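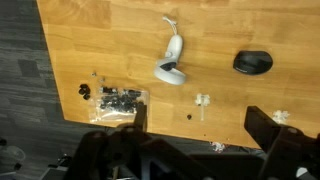 NALVILLE, Friday, September 9, 2022

Rain again, so the walk up to Ayaaba is put off. I used the morning to sort the seed tins. The beans I saved in August are fine, but the squash seed had gone moldy and I threw it out.

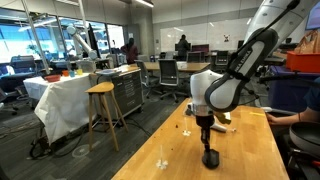 Took the 9 bus into Baltari after lunch for bread and stamps. The bus was late - eight minutes - and the bakery had only rye left. I bought two loaves and froze one.

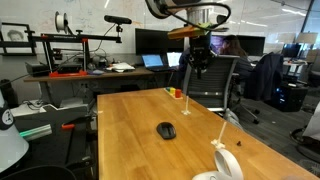 Afia Asante

Supper was soup. The gas bill came to 199, more than I had set aside, so the new boots will wait. Read to page 511 of the Banier history and turned the light off early.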